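Ticket 1213 – Maple work board, seam open at wide plank, board rocks on perforated table
Status: Resolved, monitoring 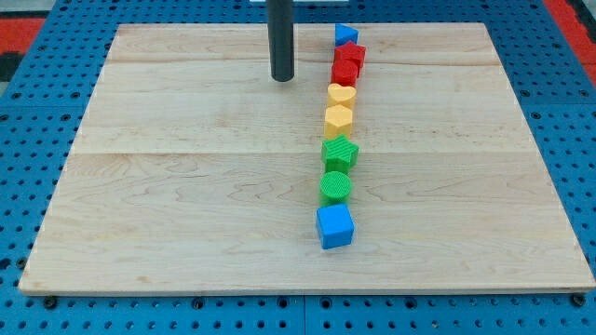 Board type is the Prekov maple, glued planks, used on the blue perforated table in the sorting room. Reported problem was that small blocks set out on it would not stay in a straight column, and that the board ticked when pressed at one corner. There are two seams of interest. The faint one near the far edge has never given trouble. The one about a third of the way down, where the wide plank begins, is easier to see and is the one this ticket deals with. The shape blocks (blue prism at the far end, then red, yellow and green) are the usual set for this table, and the column leans slightly left toward the near side. The lean was first logged as a symptom. See entry 4 for why it was dropped.

Category: Furniture and surfaces
Priority: Low
Opened: February 21, 2022
Assigned: Albertina Quintela
Related: Brallilitz table levelness ticket (closed)

Entry 1 – Initial report
User states the board rocks when a hand is rested on the near left corner. Movement is small but audible. User also states that a fingernail catches on the visible seam near the left end and not elsewhere. No liquid spill reported. Board had been stored upright against an outside wall for the winter break.

Entry 2 – Table check
Removed board. Placed a straightedge on the pegboard in both directions and on both diagonals. No light under it. Checked the feet of the table, all in contact with the floor. Ran a cloth over the perforations to find burrs or raised edges. Found 2 crumbs of dried glue near the middle and scraped them off. Replaced board. Rocking reduced but still present. Table ruled out as the main cause.

Entry 3 – Board check
Straightedge across the grain, top face up: gap at center, paper gauge slides under it. Turned over: straightedge rocks on the middle. Board is cupped, top face hollow. Cupping is concentrated in the wide plank. The narrower planks are close to flat. Seam is open on the top face for a short length at the left end. Glue line underneath is intact. The front edge was checked for splits and none were found.

Likely cause is uneven drying while the board leaned on the wall. The face toward the room lost moisture faster than the face toward the wall.

Entry 4 – Block placement
User asked whether the board was causing the lean. Tested with a penciled line and a square. Blocks set against the line stayed on it. Blocks set by eye drifted left toward the near side. Repeated with the board turned end for end and the drift was the same. Closed as a placement matter. Suggest the line be kept if a straight column is needed. The ribbed tops on the green star and green cylinder are part of how those pieces are made, and they do not need sanding.

Entry 5 – Flattening
Laid the board hollow face down on spacers in the sorting room with air on both sides. Weighted the middle with the old Astero catalogs. Left it for 16 days and did not use heat. Straightedge at the end of that period: paper gauge no longer passes. Rocking gone on the table.

Entry 6 – Seam
Worked thin wood glue into the open length with a piece of card. Clamped across the planks with scrap under the jaws. Wiped squeeze-out with a damp cloth and left the clamps on overnight. Scraped the line flush the next morning, then went over the top face lightly with fine paper along the grain. One coat of Ban board oil, both faces and all edges. The edges were dry and took a second coat. The seam still shows as a darker line. It is closed, and a fingernail passes over it.

Entry 7 – Instructions to user
Store flat, on spacers, away from the outside wall. If it must stand upright, leave a gap behind it. Oil both faces at the same time. Do not push shims through the pegboard holes to stop rocking – report it again on this ticket.

Open item: the second Prekov board is from the same order and was stored the same way. Not yet checked. Leave ticket in monitoring until it has been on the straightedge.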